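Our little ferry documentary is coming to Plarau in March

2 min read

Hi everyone, Tharindu Ranasinghe here, writing my own press release again (the budget went on hard drives).

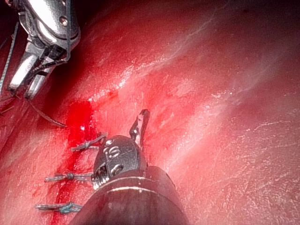 My new documentary, "Lurnus," opens at the Vörös Cinema in March and plays for 10 nights, with every show at 7:45 PM. It runs 74 minutes and follows the crew of the last night ferry out of Plarau over one long winter. I shot most of it from the galley, which is where all the good arguments happen!

The Vörös has 192 seats and I'd love to see people in the balcony too, so bring your cousins. Tickets are $15 at the box office, or $10 if you've ever worked on a boat (we'll take your word for it). I'll be there for a Q&A after the first show, along with two of the deckhands and possibly the cook, if she can get the night off.

Playing before the feature is "Omex," a short I made back in film school and have finally finished cutting.

Press folks, screeners are ready now. Just ask and I'll send you a link.

Contact: Tharindu Ranasinghe, care of the Vörös Cinema box office | Back to top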